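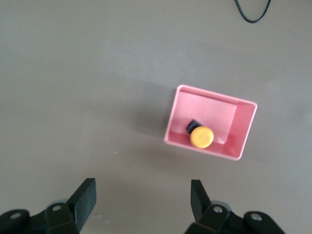
I've had the Varkedlow arm kit on the desk since March and I'm still finding excuses to go and switch it on. It cost me 388 pounds with the two-finger gripper, and I ordered it after a long evening reading Müzeyyen Akbulut's build notes, which are the reason half the people I know own one. If you're thinking of getting one too, read hers first. Mine are messier!

Building it took a weekend. The booklet is clear up to the shoulder and then goes a bit quiet, so I did the elbow twice (I'd put the bearing in back to front, my own fault). There are 18 bags of screws, all labelled, and one of the labels was wrong. Fakard, the shop I bought it from, answered my email the same afternoon and sent a new bag without any fuss.

The gripper is the bit I love. Two flat black pads, a simple linkage behind them, and it closes with a lovely even movement. You can set how hard it squeezes in the software, and the default is far too keen. I crushed a ping-pong ball on the first evening and had to explain the noise to the rest of the house. Start low and creep upwards, is my advice.

Then there's the wrist camera, which I nearly didn't bother with. Get it! The view looks straight down past the fingers, so you see what the arm is reaching for and how far off line you are. It's soft on fine detail and it won't read small print for you, but bright things on a plain grey table come up beautifully. I've been doing most of my practice with a pink tray and small objects inside it, and getting something out of a tray is much harder than picking it up off the flat. The walls are in the way, for a start. If the thing is lying close to one side you have to think about which way round the fingers go in, and I've bumped that rim more times than I'd like to admit.

The software is where I'd knock a mark off. Saving a set of positions is easy, and playing them back is easy, but editing one in the middle means stepping through all the ones before it. With 6 positions that's fine. With more it gets old fast. A friend has the Nastetti arm, which does this part better, though hers rattles and I wouldn't swap.

One small gripe - the power lead is short. I bought an Ozoliņš extension and now the arm can live at the good end of the desk, near the window.

Next job is teaching it to sort my odds and ends drawer. I've cleared the whole of the holidays for it, and I've already turned the squeeze down.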